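作業記録 Từ計画 両手教示班
9月分 把持装置の開度ずれ及び再生時の接触停止について

区分:不具合(設備)/安全に係る事象
状態:原因はほぼ特定、是正処置は一部未了
関連:把持装置点検表、再生セル停止記録、Fandovow収録ログ

1. 概要

手持ち式把持装置Fatirlowで収録した両手教示データを、再生セルの双腕機で再生していたところ、右腕が把持対象物を放さないまま退避動作に入り、対象物の先端が掛け具スタンドに接触した。スタンドは倒れ、右腕は力覚しきい値の超過により保護停止した。人の負傷はない。停止時、作業者は柵外の操作卓におり、セル内への立ち入りはなかった。

当初は双腕機側の開放指令の遅れを疑ったが、調査の結果、収録側の把持装置に主因があるとの判断に至った。指パッドの面材がほつれ、その繊維がリンクの関節部に入り込んで、開度の読み値に一定しないずれを生じさせていたものである。以下、経過、切り分けの手順、暫定処置及び残件を記す。後日の報告書はこの記録を基に作成するため、判断を誤った箇所も削除せずに残す。

2. 事象の経過

午前の収録は予定どおり25本を終了した。収録中、Fandovowの画面に警告は出ていない。収録者からは、途中で右手側の引き金の戻りがやや重く感じられた旨の申し出があったが、作業を中断するほどではないとの判断で続行している。この申し出は収録ログの備考欄に記入されておらず、聞き取りで初めて判明した。備考欄への記入を徹底していれば、再生前に気づくことができた可能性がある。

午後、変換処理を経て再生を開始した。8割速度での再生とし、非常停止釦は操作卓の手元に置いた。初めのうちは問題なく進行したが、9本目の再生で、対象物を放す区間に入っても右ハンドの開度が所定値まで達しなかった。軌道の側は放した前提で上昇と退避に移るため、対象物は指に挟まれたまま横方向に運ばれ、スタンドの支柱に当たった。

保護停止は正常に作動した。非常停止釦は、保護停止の後に操作者が押下している。順序が逆でない点は停止記録で確認した。操作者の反応が遅れたとは言えないが、再生速度を考えると、人の押下を接触前の防護として当てにすることは適当でない。この点は5項で扱う。

停止後の処置は次のとおり。動力遮断を確認し、柵の鍵を操作者が携行した状態で入域した。右ハンドは閉じたまま対象物を保持していたため、手順書にあるとおり手動開放レバーで開いた。指先に目立つ損傷はなかった。スタンドは起こして台座の傾きを確認し、以後の再生には予備品を使用することとした。

3. 切り分け

3.1 双腕機側

初めにStevcombe製の制御盤から停止前後の記録を取り出し、指令値と実測値を重ねて比較した。右ハンドの実測開度は指令値によく追従しており、遅れは通常の範囲であった。すなわち、ハンドは指令された開度まで正しく動いており、指令そのものが小さかったことになる。

この時点で双腕機側の疑いはほぼ消えていたが、念のため、右ハンド単体で開閉試験を実施した。全閉から全開までの往復を無負荷で繰り返し、引っ掛かりは認められなかった。制御盤の供給元への問い合わせは見合わせた。すでに送付の準備をしていた照会文は取り下げ、下書きを共有フォルダに残してある。

3.2 変換処理

次に、収録データから双腕機の指令を生成する変換処理を確認した。開度の換算係数は前回の更新以降変更がない。左右の割り当ても正しい。収録データの開度をそのまま図に起こすと、換算前の段階ですでに、放す区間の値が低くとどまっていた。変換処理は受け取った値を忠実に換算したにすぎず、誤りはさらに上流にある。

なお、変換処理には開度の下限及び上限の検査が入っているが、「放す区間で開いているか」という検査は入っていない。区間の意味を扱う処理ではないため当然ではあるものの、検査済みという表示が再生担当者に安心感を与えていた面は否定できない。表示の文言を「範囲検査済み」に改める。

3.3 収録データの見直し

25本すべてについて、開度の時系列を目視で確認した。放す区間で開度が十分に戻っているものは19本であった。残りは戻りが浅いか、戻った後に値が細かく揺れている。症状は収録順の後半に偏るが、後半のすべてに出ているわけではない。直前に正常であったものが次で異常を示し、その次で再び正常に戻る例もある。

電気的な接触不良も考えられたため、センサの信号線を疑ってコネクタを差し直し、ケーブルを軽く動かしながら読み値を観察した。値に飛びは出なかった。続いて指をゆっくり開閉させたところ、閉側から開側へ戻す途中で一度止まり、わずかに力を加えると抜けるように動く箇所が見つかった。止まった位置での読み値は、全開値より5 mm小さい。収録データに見られた戻りの浅さと整合する。

この引っ掛かりは毎回は再現しない。空の状態で開閉しても出にくく、対象物を強めに挟み、軸まわりに少しひねってから放すと出やすい。試験では、実際の収録に近い持ち方で対象物を縦に把持し、指パッドと関節の周辺を観察した。
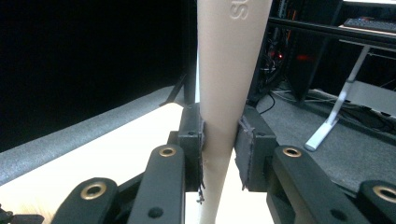 図1 縦に把持した状態の指パッドとリンク。面材の縁にほつれ、左パッドの下の角に繊維の垂れ下がりあり。

面材のほつれについては、以前から認識していた。点検表にも「縁の毛羽立ち」として記入欄があるが、判定基準は「把持力に影響がないこと」とされており、滑りが生じない限り合格となる。実際、今回の装置も滑りに関しては問題がなく、前回点検は合格である。点検表は滑りだけを想定して作られており、繊維が可動部に及ぶ場合を想定していなかった。

関節部を分解したところ、ブッシュの端面とアームの間に細い繊維が挟まっていた。色と手触りは面材のものと一致するように見えるが、同定の分析は行っていない。取り除いた繊維は小袋に入れ、装置の管理番号を記して保管した。除去後、ひねりを加えた把持と開放を繰り返したが、引っ掛かりは再現しなかった。

再現しなくなったことをもって原因と断定するには慎重であるべきとの意見が、班内で出ている。分解と再組立によって関節の締め具合が変わり、それで症状が消えた可能性が残るためである。もっともな指摘であり、次の確認を追加した。正常な予備の装置を用い、保管していた繊維の一部を同じ箇所に挟んで開閉したところ、同じ向きの戻りの浅さが出た。量は一定しない。これにより、繊維の挟み込みが開度ずれを起こし得ることは確認できた。ただし、収録時にもその位置に繊維があったことを直接示す証拠はない。

3.4 位置計測との関係

開度の調査と並行し、位置計測の側にも同種の異常がないかを確認した。接触した原因が開放の失敗だけであれば、手先の軌道そのものは収録時の動きと一致しているはずである。

結果として、軌道に飛びや欠落はなかった。放した後に手先を引く経路は、スタンドの支柱の近くを通っている。何も持っていなければ余裕があるが、棒状の対象物を保持したままであれば先端が届く。収録者は放した直後の手をどこへ逃がすかについて特段の指示を受けておらず、各自が自然な方向に引いていた。手順としての誤りではないが、放し損ねが起きた場合の余裕という観点が抜けていた。

4. 収録作業の再確認

修理後の装置と予備の装置を用い、作業台で収録作業の動作を改めて確認した。目的は、ひねりの入る場面がどこにあるか、退避の方向を変えても作業として成立するか、ケーブルの取り回しが開閉に影響しないかの確認である。

スタンドは台板の中ほどに置き、フックには何も掛けない状態とした。掛けた物があると、接触時に落下物が増え、何が原因で動いたかの判別が難しくなる。左手は台板上に置いて待機とし、右手だけで対象物を扱うところから始めた。
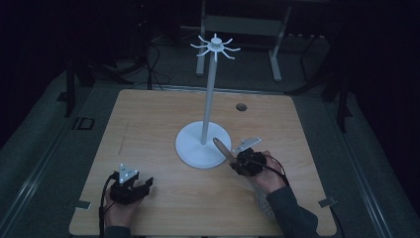
ひねりは、対象物の先端を台座の縁に向けて寄せる場面で最も大きくなる。手首だけで向きを変えようとすると、指パッドの間で対象物がわずかに回り、面材の縁に力がかかる。肘から動かせば回りは小さくなるが、前腕が台板の右側に張り出すため、作業者によっては窮屈に感じる。作業者の姿勢を細かく縛ることは避け、向きを変える際は一度置いて持ち直すことを推奨する、という程度の書き方にとどめたい。

退避の方向については、放した後にまず手前へ引き、次に上げる順序を試した。所要時間は延びるものの、作業として不自然ではない。上げてから引く従来の動きに慣れた収録者は、初めのうち無意識に元の順序に戻る。慣らしの収録を設け、その分は学習用データから除外することとする。

ケーブルについては、把持装置から手首側へ逃がした後の固定位置を変えて比較した。手首に近い位置で固定すると手を返したときに張りが出るが、開閉への影響は読み取れなかった。今回の事象とは無関係と判断する。張りは収録者の疲労につながるため、別件として扱う。

スタンドの台座は台板に置いただけであり、固定していない。これを固定すべきかについては意見が分かれた。固定すれば転倒は防げるが、接触時の力がそのまま支柱とハンドに入る。固定しなければ、接触は転倒という形で逃げるものの、倒れた先で別の物に当たる。現時点では固定せず、再生セル内でスタンドが倒れ得る範囲に物を置かない運用とする。

5. 安全に関する所見

今回の事象は、柵と保護停止が設計どおりに働いた範囲に収まっている。その意味で、直ちに再生セルの使用を止める理由はない。一方、次の点は改める必要がある。

第一に、収録側の機械的な不具合が、検査を通過して再生まで到達した。収録装置は人が手に持って使うものであり、従来は双腕機と同等の点検対象とは見なされてこなかった。しかし、その読み値は双腕機の指令になる。点検上の扱いを、安全に関係する計測器に準ずるものへ引き上げる。

第二に、放す区間で対象物が実際に離れたことを確認する手段が、再生側にない。ハンドの電流値から保持の有無を推定することは可能と見られるが、今回の対象物は軽く、しきい値の設定に余裕がない。軽い対象物での誤判定を許容できるかどうか、制御担当と協議する。

第三に、初めて再生するデータに8割速度を適用していた。手順書では初回は低速とされているが、「初回」が作業種別の初回を指すのか、データ一本ごとの初回を指すのかが明記されていない。今回は前者の解釈によっていた。担当者の違反とは扱わない。手順書の文言を改め、データ一本ごとの初回を低速とする。再生時間が延びる点は承知のうえである。

第四に、引き金が重いとの申し出が記録に残らなかった。申し出た者に落ち度はなく、受けた側が記入を省いている。収録終了時の画面に「装置の感触に変化はあったか」の欄を設け、空欄のままでは保存できないようにする案をFandovowの担当に提出した。自由記述を必須にすると形骸化するとの懸念もあり、有無の選択のみを必須とする方向で調整中である。

6. 暫定処置

面材の縁にほつれのある装置は、程度によらず使用を止める。該当する装置には黄色の札を付け、保管棚の下段に移した。札のない装置だけを収録に使用する。

面材の交換までの間、ほつれた繊維を鋏で切り揃えて使うことは認めない。切り口から新たな繊維が出ること、及び切り屑が関節に入ることが理由である。試しに一台で切り揃えたところ、短い開閉試験の後に再び毛羽立ちが認められた。

収録の開始前と終了後に、全閉、全開の読み値を取り、基準値との差を記入する。全開側は、対象物を挟み、ひねりを加えてから放した後の値も取る。空の状態での値だけでは今回の症状を検出できない。

今回の25本は、開度が正常に見える19本も含めて学習用から除外し、隔離した。目視で正常と判断した根拠が十分でないためである。除外が過剰であるとの意見も出たが、収録のやり直しに要する手間と、混入後に取り除く手間を比べ、除外とした。生データは削除しない。異常の検出方法を試すための材料として有用である。

過去の収録についても、同じ装置を使ったものは遡って確認する。対象の絞り込みには管理番号を用いるが、初期の収録には番号の記入漏れがある。漏れのある分の扱いは未定。

7. 恒久対策の検討

面材については、縁を折り返して貼る方法、縁を樹脂で封じる方法、繊維質でない材料に替える方法の三案を挙げた。折り返しはパッドの厚みが変わり、全閉時の基準値を取り直す必要がある。樹脂による封止は手軽であるが、硬くなった縁が対象物に跡を残すおそれがある。材料の変更は摩擦の特性が変わり、既存データとの整合を別途確認しなければならない。まず封止を試し、並行して代替材料の小片を取り寄せる。

関節部に覆いを付ける案も出た。繊維だけでなく埃の侵入も防げる利点があるが、開閉の抵抗が増え、収録者の指の負担になる。覆いの試作は行うものの、優先度は面材より下とする。

変換処理には、放す区間の開度を確認する検査を追加する。区間の判定は、現状では収録者が付ける印に頼らざるを得ない。印の付け忘れを検査で弾くと収録の歩留まりが落ちるため、初めは警告表示のみとし、頻度を見てから停止条件に格上げする。

8. 残件

・予備の装置を含む全数の分解確認。分解済みのものは点検表に記入済み。
・繊維を挟んだ状態での開度ずれの再測定。量のばらつきが大きく、今回の測定だけでは範囲を示せない。
・手順書の改訂(初回再生の定義、退避の順序、入域時の鍵の扱いの再掲)。
・保持の有無の推定に関する制御担当との協議。
・点検表の「縁の毛羽立ち」欄の判定基準を「ほつれのないこと」に変更。旧様式の用紙は回収する。
・管理番号の記入漏れがある過去収録の扱い。

9. 追記

封止の試験片について。樹脂を塗布した面材を予備のパッドに貼り、ひねりを加えた把持を繰り返した。塗布した縁からのほつれは今のところ出ていない。ただし、ねじ穴に近い側では塗布が薄く、爪でこすると繊維が立つ。塗布はパッドに貼る前に行い、乾燥後に貼る順序へ改める。

再生セルは、データ一本ごとの初回を低速とする条件で使用を再開した。再開後の収録は、封止済みの面材への交換が済んだ装置から順に行う。交換作業中に出た旧面材は廃棄せず、装置ごとに袋を分けて保管のこと。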